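Chapter 6
Sorting and Classifying

Learning goals

After studying this chapter, you should be able to:
explain the difference between sorting and classifying
choose a property that divides a group cleanly
describe what happens when a group is divided by two properties at once

Key terms: property, class, overlap, remainder

Every organized collection depends on a decision about what matters. A library may shelve its books by subject, by author, or by size, and each choice makes some books easy to find and others hard. The books are the same in every case. Only the property chosen to separate them has changed.

Rosalba Negri, who managed the parts store at the Marino works, kept up to 1,000 small items in a single room. Her first system grouped them by supplier. Staff who knew the name of a part but not its maker had to search several shelves, and the system was replaced the following December with one based on use.

A good property can be checked quickly and gives the same answer to everyone who checks it. Color and length often meet this standard. "Usefulness" seldom does.

Two properties may also travel together. Among the blocks in the metal bin, the long ones are reddish brown and the shorter ones are dark green, so a sort by color and a sort by length produce the same two classes. 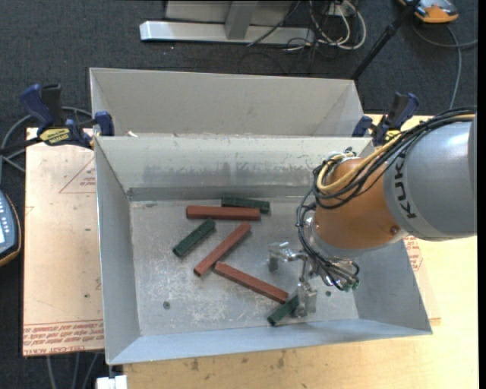
6.1 Choosing a Property

Before a group is divided, its members should be examined for what they share as well as for how they differ. A property shared by every member cannot divide the group. A property that is different for every member divides it too finely, leaving as many classes as there are objects.

Consider a drawer of keys. Sorting by metal may yield two or three large classes, while sorting by the pattern of the teeth may leave each key in a class by itself.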